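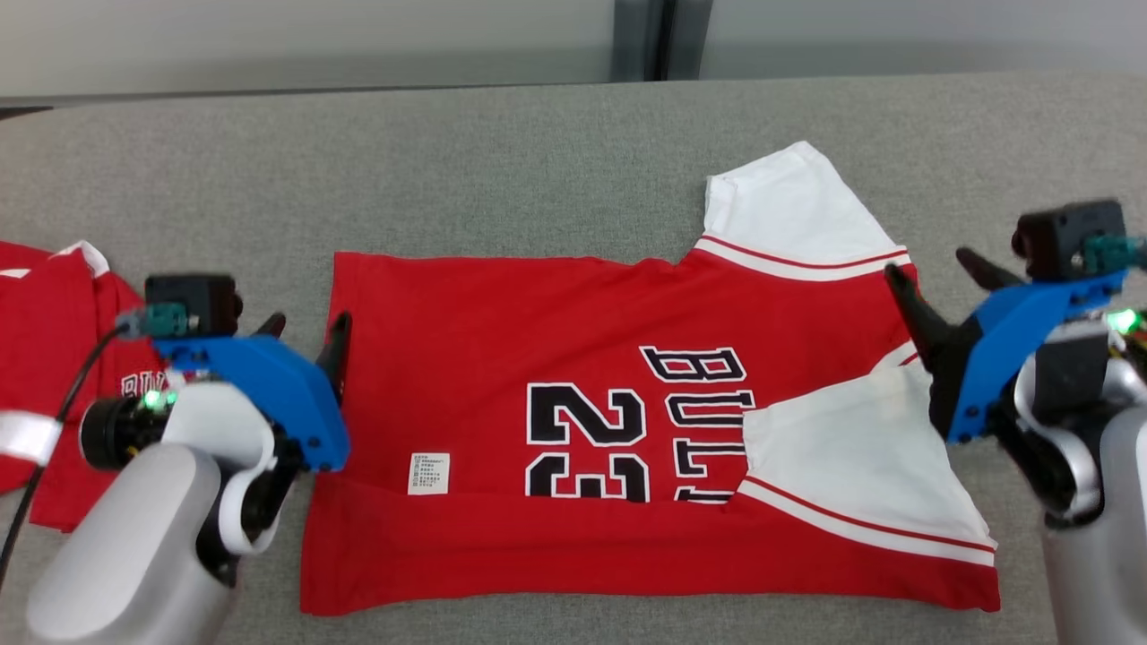 Fig. 1. Number 23 shirt, one sleeve folded in, a gripper at each side.

**Lodwood Robotics Club – shirt folding, project report**
Friday, March 27, 2020

Write-up is a bit rushed, sorry. Full logs are in the Bresow folder, ask if you can't open it.

## What we wanted

Two arms, one shirt, flat on the table to neat square. Last July we did tea towels and it went fine, so we thought shirts would be the same with extra bits. They are not. Sleeves are horrible. They're a different weight from the body and they go where they like.

## Set-up

- two arms, fixed at the table edge
- a camera over the table, plus small ones down at the grippers
- grey felt top (bare desk was too slippy, cloth just slid away)
- control code: Bresow, version 2

## Folding order

1. Sleeves in across the body
2. Both grippers to the hem
3. Hem over, then in half again
4. Move to the left side of the table

Step 2 is the one that took us ages. Both grippers have to close on the hem close to level or the whole thing skews. 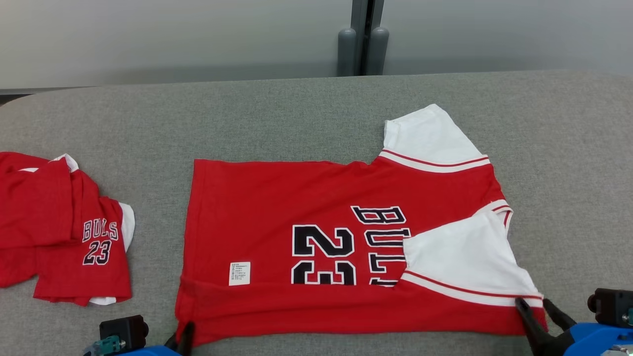 *Photo: Lodwood Robotics Club / Zondcombe workshop*

With both grippers on the hem there's not much room for error. Too high and the fingers ride over the cloth, too low and they press into the felt and the arm stops itself. We ended up setting the height by hand for each arm, which isn't elegant but saved a week.

## Gripping the thick bits

Trim is ribbed, so it bunches. We gave the fingers a wider opening before they come down and a slower close. Closing force went from 1000 to a lower setting after we left marks on a tea towel – need to look up the final value, its in the log. 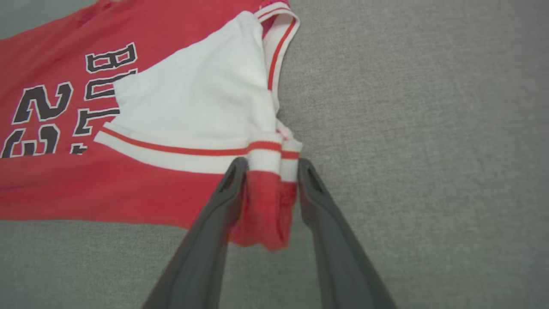 Fig. 2. Wrist camera, striped trim bunched between the fingers.

The wrist view is far more use than the top one for this. From above you mostly see your own gripper.

## Lifting and spreading

Sometimes the shirt needs opening out again before a fold. One arm holds the hem, the other takes a cuff and lifts. Problem is twist. If the cuff goes up too fast the middle rolls over and the collar ends up on top of everything.

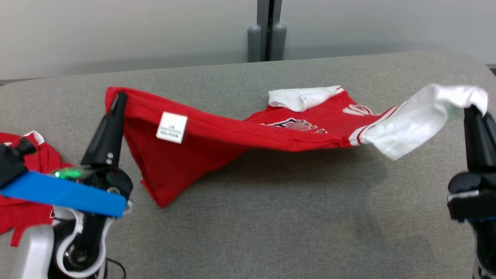 Fig. 3. Hem in the left gripper, cuff lifted in the right.

Slower lift helps. So does holding the hem nearer the corner. Haven't tried both togther properly.

## Still to do

- try the Hashemi method for finding corners (printout is in the blue tray)
- long sleeves, maybe
- tidy the left arm cable
- roughly 6 more sessions of recording before the Zondcombe open day, if the room is free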